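レースカーテンの洗い方と吊り方、うちのやり方メモ

01/10/2023 更新

前に書いたのが長すぎて自分でも読み返せないので、書き直し。急いで打ってるので変なとこあったらすみません。

窓まわりのこと、質問が一番多いのがレース。白いやつ。ドレープのほう(厚地)は年に一回でも平気な顔してるけど、薄い白は正直。煙、ほこり、窓の結露、台所の油、全部のっかる。毎日見てるとわからない。洗って吊ってみて、となりの窓と比べてびっくりするやつ。

■外す前

まずほこり。吊ったまま掃除機、ブラシつけて弱で。上から下。強でやると吸い込まれて生地が伸びる、一回やった。フックのとこは手で。

それからフックの位置。これ忘れて外すと後でほんと困る。アジャスターフックなら目盛りを紙に書く。左右で違うことある。うちの居間は右だけひと目盛り下げてある、床が傾いてるから(築年数は聞かないで)。洗濯ばさみに「右」「左」と書いておいて、上の端にはさむだけでもいい。

外すときは真ん中から。端から外すと重みが片側に寄ってランナーが割れる。古いレールのランナーはもうぱりぱり。ついでに割れてるのは替える。ランナーはレールのメーカーで形が違うので、ひとつ外して店に持っていくのが早い。うちのはIrkarというところのレールで、近所には置いてなくて取り寄せ、5日かかった。窓ひとつ分の予備があるといいです。

フックは全部取る。全部。縫い込みの芯地に差し込んであるタイプは、ひとつ残ってると洗濯機のなかで生地に穴あけます。プラスチックのでもあける。外したフックは空き瓶に入れてぬるま湯と台所洗剤ひとたらし、ふた閉めて振る。それで終わり。

■洗う

洗濯表示を見る。見ないで洗わない。手洗い印なら浴槽で、洗濯機OKならネットに入れて弱水流。

たたみ方。びょうぶだたみ。ひだに沿って縦に折って、それから上下をくるくるじゃなくてぱたぱた。ネットは大きすぎないもの。大きいと中で動いてしわになる。ぴったりすぎると汚れが落ちない。ちょうどいいの、としか言えない…。

浸けおきは、黄ばみがあるときだけ。ぬるま湯に酸素系漂白剤、量は箱のとおりに。塩素系はうちでは使わない。手洗い印のときも、先に漂白の印を確認。長く浸ければ白くなると思って一晩おいたことあるけど、におうだけだった。最初の水が茶色くなったら一度捨てて、新しい湯で。

洗剤は中性の液体。うちはDamascenoの詰め替え、におい控えめのやつ。柔軟剤は少しだけ入れる。静電気でほこり寄せるのがましになる気がする。気のせいかも。

脱水は短く。ここが分かれ目。しっかり脱水すると細かいしわがついて、薄い生地はアイロンかけないと取れないしわになる。うちは30秒。水が垂れない程度で止める。

台所のレースだけは別に洗う。油がついてるので、ほかのと一緒にすると全部べたつく。先に食器用洗剤を薄めた湯で押し洗い、こすらない。そのあとは同じ。

■干す=吊る

物干しには干さない。レールに戻す。自分の重みでしわがのびる。アイロンいらず。床に古いバスタオルを敷いて、裾から垂れるぶんを受ける。窓は少し開ける。雨の日はやらない。雨の日に一回やって、次の日までじっとりしてて、朝、裾にぽつぽつと黒いの(カビ)。裾だけ切って縫いなおしました。

レールも先に拭いておくこと。順番をまちがえるとせっかく白くなったのにレールの黒い筋がつく。ぬれ雑巾→からぶき→最後にすべりをよくするのにシリコンのスプレーを布につけてさっと。レールに直接ふかない、垂れるから。

フックは芯地の上から差す。ぬれてる生地は滑って持ちにくい。指先でつまむより、ひだの山をちょっと寄せてから差すと楽。吊るのは外したときと逆、両端を先にかけて、それから真ん中へ。

かけ終わったら裾を軽く引く。両手で、ひだひとつずつ、上から下に手をすべらせて。ぎゅっと引くのはだめ。薄い生地は引いたほうに伸びて、裾がでこぼこになる。耳(生地の端)のところは縮みやすいので少しだけ長めに引く。

■長さが足りなくなったとき

縮みます。綿や麻が入ってるとかなり。うちの寝室のは丈が2センチ短くなった。その程度ならフックの目盛りを下げれば戻る。それ以上なら裾の三つ折りをほどいて二つ折りにするか、裾に別布。別布はレースにレースを足すと継ぎ目が目立つので、いっそ違う生地、細い綿テープとか。

逆に長すぎて床にひきずるのは、裾が真っ先に黒くなる。レースはドレープより1センチくらい短いほうがいい。店の人にもそう言われた。

■ひだが広がってしまう

洗ったあと、ひだが出なくてぼわっとふくらむやつ。吊って、ひだを手でそろえて、上・真ん中・下の4か所くらいを(あ、三か所でもいい)ひもでゆるく結ぶ。ひもは白か生成り、色つきはうつる。ぬれてるうちに結んで、乾いてもそのまま一晩。ほどくときれいにそろってる。きつく結ぶとそこにしわができるので、指が入るくらい。

形態安定加工のは結ばなくても戻ります。タグを見る。

■ひっかけ糸、穴

ペット、子ども、ベルトの金具、指のささくれ。薄い生地は何でもひっかかる。つった糸は切らない。切るとそこから穴になる。縫い針の先で、つれた方向と反対へ少しずつ送ってやる。明るいうちに、窓を背にしないで、横から光が当たるようにして見るとよく見える。

小さい穴は、同じ生地の切れ端があれば裏からあてて細い糸でかがる。買ったときの共布、捨てないで。なければ透明のマニキュアをほつれのまわりにちょん。化学繊維には合わないこともあるので目立たないとこで試す。裾の裏とか。

友人のRonaldo Camargoは賃貸の引き渡し前にこれをやって、点々と光ってしまったそうです。つけすぎ。楊枝の先で。

■開け閉めのとき

生地の真ん中をつかんで引っぱる人、うちにもいる。手の脂がいつも同じ高さについて、そこだけ灰色になる。
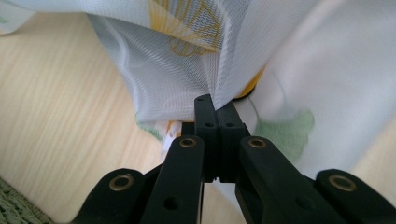
つまむなら端のほう、なるべく毎回ちがう高さで。できれば引き棒(バトン)をつける。先頭のランナーに掛けるだけ、工具なし。うちはAltico印の、透明の棒で1430円だった。窓が高いところは特にあると楽。身長の低い人も無理しないですむ。

棒をつけても、レースを先に全部寄せてから窓を開けるくせをつけると、サッシにはさむ事故がへる。はさむと黒い線がついて、これが落ちない。ついたら固形石けんを少しつけて、下にタオル、上から歯ブラシでとんとん。こすらない。それでもうっすら残る。

静電気で窓ガラスに貼りつくときは、霧吹きで窓のほうをちょっと湿らす。生地にかけると水じみになることがある。

■どのくらいの回数

居間は年2回、1月の終わりと秋。台所はもっと。べたっとしたらすぐ。寝室は気が向いたとき。たばこ吸う人のいる家はもっとまめに、としか。

1月にやるのは結露がひどい時期だからで、裾がぬれたまま何週間もたつとカビがくる。冬の朝は、裾をちょっと持ち上げて窓枠にかけておく。洗濯ばさみでまとめておくだけでもだいぶ違う。

■カビがもう出てる場合

点々なら酸素系の粉を湯でといて、浸けおき。黒くなって何年もたってるのは無理。あきらめて買いかえか、上半分だけ生かして小窓用に。小窓用に作りかえるやり方は「Redo」という題で別のページに書いてます。つっぱり棒に通す袋を縫うだけ。ミシンなら薄地用の細い針で、縫うとき下にトレーシングペーパーを敷いて一緒に縫って、あとで破りとる。針穴に生地が食いこまない。

■しまうとき

季節で替える人。洗って完全に乾かしてから。たたむより、ラップの芯みたいな筒にゆるく巻くほうが折りじわがつかない。紙の筒は長くおくと茶色くうつることがあるので、間に白い布をはさむ。フックははずして小袋に、窓の名前と目盛りを書いて一緒に。ビニール袋で密閉はしないで、古いシーツで包む。

追記:のりづけは?と聞かれたので。うちはしません。ぱりっとはするけど次の洗濯で黄ばみやすい感じがして。どうしてもなら薄く、スプレーじゃなくて最後のすすぎに溶かすほうがむらになりにくいす。

追記2:ドライ専用の表示だったら素直に店に出してください。刺しゅうの多いのも。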